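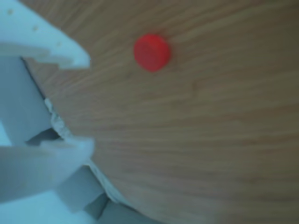

Is the tabletop sorting work on schedule?
Partly. The small-parts work for Jirnuvance is done on paper, but I would not call the results settled.

We were funded to learn whether loose bottle caps can be cleared off a wooden table and into a bowl in a way that is worth repeating at the Dretdale site. The July plan called for 344 transfers. Luzius Schwaiger reports all 344 logged. I have read 100 of the entries and 30 say only "ok," with no note on where the cap started.

Work items

1. Starting position. The plan says one red cap on bare wood, with nothing else near it. Evelien Van Rooij wants this kept. I think it flatters us, as a real table has crumbs and cups on it.
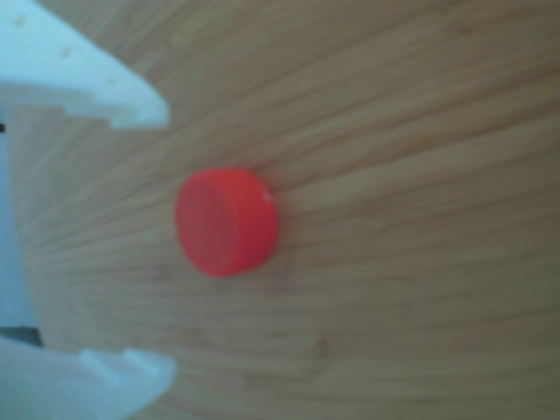
2. The bowl. We stayed with the large round gray one. Willy Martens asked for a smaller bowl in two separate memos and I agree with him. A wide target tells us little about accuracy. The cap has to come in over the near edge, and that is the part I would like written up properly before any more money is spent.
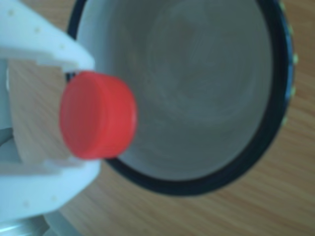
Red cap held over the gray bowl, near edge.

Open: Tarkach has not confirmed the second payment. Teun Prins is to rewrite the log sheet.

Contact: Wyn Lougher, Dretdale project office | Back to top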